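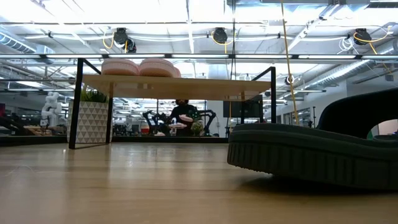
3.2 Footwear and household dust

Slip-on shoes were treated as a separate class from laced outdoor shoes. They are worn indoors for most of the day and are seldom cleaned, and their soles often carry moulded ridges in which grit can lodge. Households in Kundbridge kept a diary of the footwear worn in each room for 12 days in March. Dust was then lifted from the hall floor with adhesive sheets and weighed after drying.

Of the 46 households that returned a full diary, 11 reported wearing the same pair indoors and in the garden. These were analysed apart from the rest. Sheets with a visible tear were discarded.

Soft slippers were sampled by the tapping method of Yusuf (section 2.4), in which the shoe is held sole down over a tray. The method recovers coarse grains well but leaves much of the fine fraction in the fabric, and the weights for this class should be read as lower bounds.
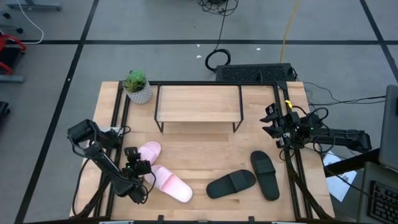
Figure 2. Pink slipper on a light wooden tabletop.

Ridged soles gave the widest spread of weights within a class. Floor covering was recorded as carpet, wood or other, but the groups were too uneven for a formal test. The effect of carpet is taken up again in section 4.1.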